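3 de octubre de 2019

Llegué a la nave de Vumley a las nueve y cuarto, con el autobús otra vez parado en la rotonda. El café de la máquina sigue sin funcionar, así que subí directamente a mi sitio y abrí la hoja del encargo de Cenuvix. Nos piden 3000 ejemplos de manejo de ropa sobre cama antes de cerrar el lote. Anoche el contador estaba en 794. Vamos por detrás, pero en marzo, con los cajones, íbamos peor y se acabó entregando.

Hoy tocaba seguir con la prenda azul. La tarea es sencilla de explicar: coger la tela por un punto, levantar, extender, doblar y soltar. Lo que cuesta es que cada ejemplo empiece de una forma distinta. Si uno se descuida, acaba tirando la tela siempre igual, y en la revisión del lote anterior ya nos devolvieron una tanda por eso. Me he puesto como norma dejarla caer desde más arriba y cambiar de lado cada pocas repeticiones. También intento no corregir los agarres malos a mitad. Si la pinza coge dos capas en vez de una, termino el movimiento y lo marco en la hoja.

Trabajamos con las pinzas de mano, sin brazo. Irnora, el programa de registro, guarda el recorrido y la apertura de los dedos y luego parte la grabación en ejemplos. Hoy se quedó colgado 2 veces, las dos al guardar. Perdí lo que llevaba desde el último corte y hubo que repetirlo. Lo he dejado apuntado en la lista de fallos.
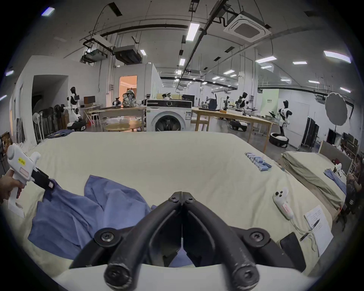
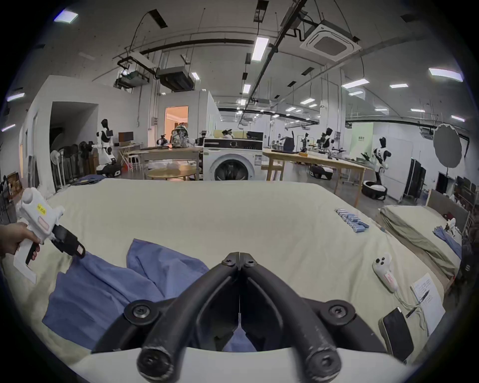
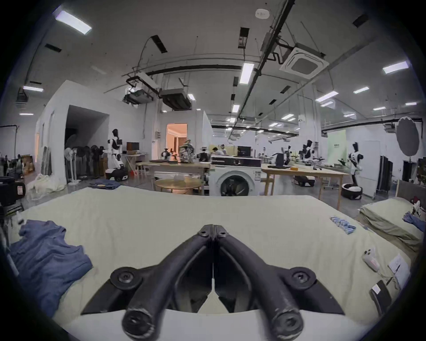

La prenda azul sobre la sábana clara, en la zona de camas, con la lavadora al fondo.

Comí tarde, lentejas del táper. Por la tarde noté la muñeca derecha, como la semana pasada. El gatillo no va duro, pero después de tantas horas se carga. Probé a cambiar de mano y los movimientos me salían más lentos y con paradas. No sé si eso perjudica al modelo o le viene bien tener algo de variedad. Lo preguntaré en la reunión. De momento he puesto esos ejemplos en una carpeta aparte para que se puedan quitar.

Revisé una parte de lo grabado por la mañana. El color de la tela se separa bien de la sábana y los bordes se distinguen casi siempre. Los peores son aquellos en los que la propia pinza tapa el punto de agarre justo al cerrar. Descarté unos cuantos y acorté el principio de otros, porque tardo demasiado en acercarme y son segundos que no enseñan nada.

Llegó un correo de Hegazy preguntando si pueden recibir una muestra antes del lote completo. Contesté que sí, pero que tienen que decirnos el formato. La última vez lo cambiaron después de enviarla y nos costó 3 días volver a convertirlo todo.

Salí a las siete menos diez. Mañana quiero empezar por los dobles pliegues, que son los que más faltan, y llevarme la muñequera. Falta pedir cinta y comprar pan.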